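4.3 Failed grasps in simulation

The fault showed up in January, when Junhao Jia ran the first full set of 600 trials. The arm stopped responding in 189 of them. The gripper closed, the force reading jumped, and the controller went into a protective stop that it could not clear.
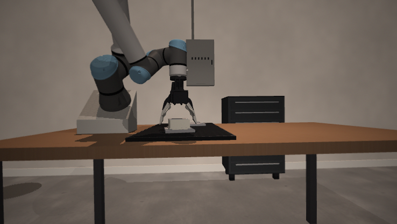
Figure 7. Simulated arm over the block, fingers open.

We traced the fault to the Clitum driver. It kept the force limit from the previous trial – even after a reset – so a light grasp could trip it. Shaohua Tan added a line that reloads the limit at the start of each trial. The repeat runs are listed in Appendix B.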